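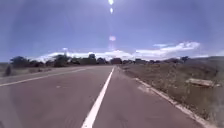 August, 6:40 a.m. start

Out on the Flurstead road again with the Brilisico unit. Huttunen base, Utilia procedure, revision 40. I have now read the revision twice and still think section 3 is in the wrong order. It asks for the stop check after the route is loaded. On my runs the stop check comes first, with no route in memory, and I log it that way.

Stop check passed on the handheld and on the body switch. Radio dropout test passed. Wrote both down before touching anything else. The old habit here was to fill in the sheet at lunch, and I have seen what those sheets look like: same handwriting, same pen, same time in every row.

Main subject today was the lane rule. The procedure says the unit "shall keep to its lane where marked." It does not say what counts as marked. A solid center line is clear enough. A curb is a boundary but it is not a marking, and the current text treats the two as the same thing. My proposed wording:

> The unit shall treat a painted line as a limit it may not cross without operator consent, and a curb as a limit it may not touch.

Two sentences might be better. Will look at it tomorrow.

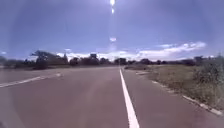
*Flurstead road, solid center line, curb on the right.*

Sun glare is the other gap. The rule sets a minimum for low light and nothing for the opposite case. With the sun high in the view and glare spots under it, I would want the operator to confirm line tracking by eye before speed goes above walking pace. Drafted as 5.4. It needs a number for how long the confirmation stays valid, and I do not have one I can defend, so I left a blank with a note.

An empty road is also not a reason to skip the lookout. Revision 40 lets one person act as operator and lookout "in low traffic." Low traffic is not defined either. I would strike the phrase.

Log entries to date: 989. Of those, 559 have the operator field filled in properly. The rest have initials, or a dash, or the word "same." Asked for the field to be made mandatory – second request.

Battery at 92 percent when I logged in. Spare is in the van, labeled on the wrong side again. Relabeled it.

To do: send 5.4, fix the order in section 3, find out who keeps the signed copy of the route permit.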